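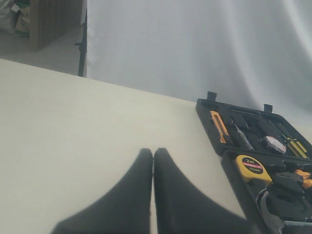 Sorting out the household toolbox

We moved into the unit in April and for months the tools lived in a shopping bag under the sink. Picture hooks, Allen keys from three different flat packs, a hammer with no obvious owner. Every time something needed tightening I tipped the lot out on the floor. Samina Marwat, who has the place downstairs, got sick of lending me her pliers and told me to buy a proper kit.

I didn't want a big one. The hardware shop had a 63-piece set in a case the size of a suitcase, and most of it was sockets I'd never use. What I wanted was a small moulded case that shuts flat and goes on the shelf above the washing machine. That shelf is 30 cm deep, so it ruled out a fair few.
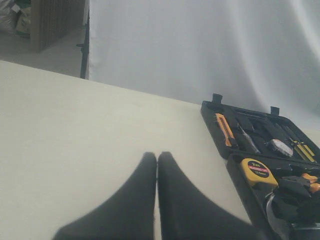 Moulded cases suit me because every tool has one spot and I can see what's missing before I close the lid. The downside is that you're stuck with somebody else's idea of where things go. I've come round to it. Having the utility knife at the end of the row with a screwdriver next to it is handy, as those are the two I reach for most -- the knife for parcels, the screwdriver for battery covers and loose cupboard handles.

The first proper job was the Grustholm bookcase in the hallway. It had been leaning since the day we put it up. Half an hour with a screwdriver and it stopped, mostly. The back panel still bows a bit at the bottom and I've decided I can live with that.

Second job was the Varnier blind in the bedroom. The bracket had pulled out of the plaster and the screw went round and round without biting. I put in a bigger wall plug, which I should have done in the first place. Sadia Butt held the ladder and gave directions.

A few people asked about the tape measure after my last post.

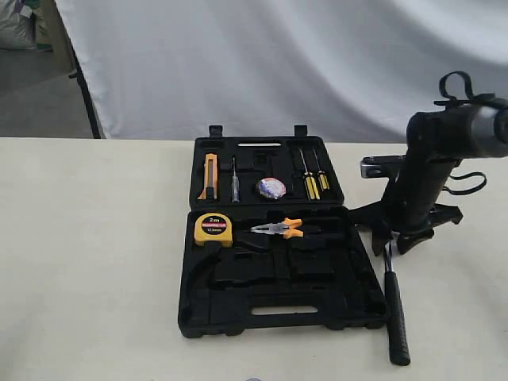

Is a short tape measure enough for a flat?

For furniture and shelves, mostly. A short one is fine for checking whether a cupboard will fit beside the fridge or how wide a drawer is. For a whole room or a long curtain rail you'll want a longer one, and I borrow Samina's for that.

What I don't keep in the case is anything loose. Screws, hooks, spare plugs and felt pads go in an old Eser biscuit tin next to it. I tried putting screws in the empty recesses and they ended up all over the case the first time I carried it down the stairs by the handle. Allen keys are in the tin too, held together with a rubber band.

The tape goes back in the case after each job. I used to leave it in the kitchen drawer and then it was never where the tools were. Same with the knife -- blade in, back in its slot, and no borrowing it to open the cat biscuits.

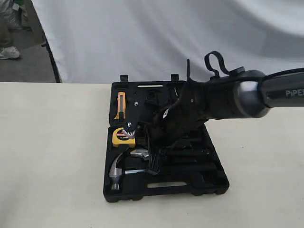 The hammer gets used less than I thought it would. I've hung 20 pictures or so in other places over the years and always with nails, but the walls here are harder and adhesive strips do for the light frames. It came out for the felt pads on the dining chairs, the tap-in kind, and not much else.

Still to do: the bathroom door catch, the wobbly leg on the desk, and finding out whether the laundry shelf will take a second bracket. I'm also after a small spirit level that isn't rubbish. If you've got one you like, leave a comment.

Posted 9/22/24 in Home, Storage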